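4.2 Sorting at home and the condition of shared collection points

The household survey in Pastbridge was designed to establish how residents dealt with items that they no longer wanted but did not regard as rubbish. Earlier work on the town had looked mainly at kerbside collection, where the council's own records are fairly complete. Much less was known about the reuse points, which are run by several bodies under separate agreements and which keep records in different ways. This section reports what residents told us about sorting goods before taking them to a reuse point, and considers how the state of the points themselves affected what was brought.

Survey forms were sent to every address in the two postal districts served by the Gurnby Road and Market Yard sites, and 2,679 usable forms were returned. The form asked which kinds of goods had been given away in the past year, where they had been taken, and whether they had been sorted or cleaned beforehand. A short space was left for written remarks. Follow-up interviews were held in June with 35 households, chosen to give a spread of housing types and distances from the nearest site. Interviews took place in the home and lasted less than an hour in most cases.

Clothing and books were the goods most often mentioned on the forms, and residents seemed to find them easy to deal with. They knew where such items should go, and they had a fair idea of what would be refused. Toys, games and craft materials were a different matter. Many respondents kept them for long periods after the children of the house had outgrown them, and gave as the main reason a worry that the set was no longer complete. A box of building blocks with pieces missing was thought to be of no use to anyone, although staff at both sites told us that loose blocks were readily taken by playgroups and that the original packaging made little difference.

The gap between what residents believed and what the sites would accept was widest for goods of this sort. Of the leaflets in use during the study, only the one issued by Allo, which manages the Market Yard site, mentioned incomplete sets at all, and it did so in a note on the reverse. The Gurnby Road leaflet asked for toys to be "clean and in good order", a phrase that several interviewees read as meaning complete. Staff at Gurnby Road had not intended it in that way and were surprised to learn that it had been taken so. Figure 3 shows blocks in an open bin.

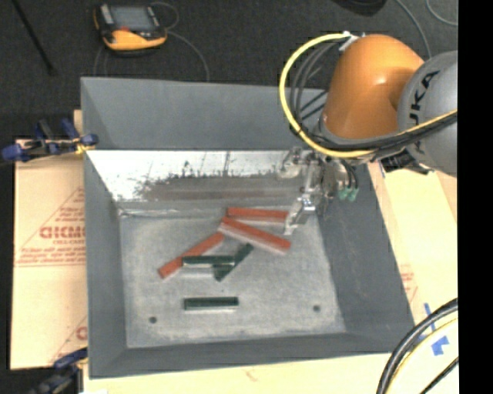 Figure 3. Red and dark green blocks in a grey bin with a worn floor.

Wattanapong, commenting on a draft of this section, wrote that we had made too much of the leaflets. In the view set out there, people seldom read a leaflet before clearing a cupboard, and what settles the matter is whether they have seen someone else hand over a bag of odd pieces without being turned away. The comment went on to suggest that a resident who has once been refused at the gate will hold back similar goods for years, whatever the printed advice may say.

We accept a good deal of this. The interviews contain several accounts of a single refusal that was still remembered clearly, in one instance after a change of both address and site. It is also true that few interviewees could produce a leaflet when asked, though most recalled having been sent one. We would nevertheless keep some weight on the printed wording. Residents who had never visited a reuse point, and who therefore had no experience of being accepted or refused, used phrases very close to those in the leaflets when explaining why they had not gone. The wording had reached them by some route, perhaps through neighbours or the council's website.

The layout of the sites played a part as well. At Market Yard, goods are handed to a member of staff at a counter, and the person bringing them learns at once whether they are wanted. At Gurnby Road, they are left in open bays under signs and sorted later in the day. Interviewees were divided on which arrangement they preferred. Some found the counter uncomfortable, as it seemed to them that their belongings were being judged. Others disliked the bays for the opposite reason - they went away without knowing whether the goods would be used or thrown out. Older residents were more inclined to favour the counter, but the number of interviews is too small to support a firm statement on this point.

Cleaning before donation was reported by most respondents, and for toys it was often described in some detail. Plastic items had been washed in the sink or bath, wooden ones wiped with a cloth. Staff at both sites confirmed that toys generally arrived clean, and said that dust from long storage gave them more trouble than dirt. The effort involved should not be overlooked. Two interviewees had put off a visit for several months because the goods were waiting to be washed, and had in the end placed them in the household bin when space was needed. Losses of this kind do not appear in any of the records kept by the sites, which count only what is brought to them.

Distance mattered less than had been expected. Households in the northern streets, which lie furthest from either site, reported giving away goods nearly as often as those close by, though they tended to save them up and make fewer journeys. Where a car was not available, soft goods were carried by hand or on the bus and heavier items were kept back. The collection service offered from Market Yard was known to very few of those interviewed, and some who had heard of it believed that it was limited to furniture.

These findings bear on the wording of any future leaflet and on the training of staff who receive goods in person. They also raise a question about storage in the home, and in particular about the length of time for which toys and craft materials are held before a decision is made. That question is taken up in section 4.3, using the written remarks from the survey forms.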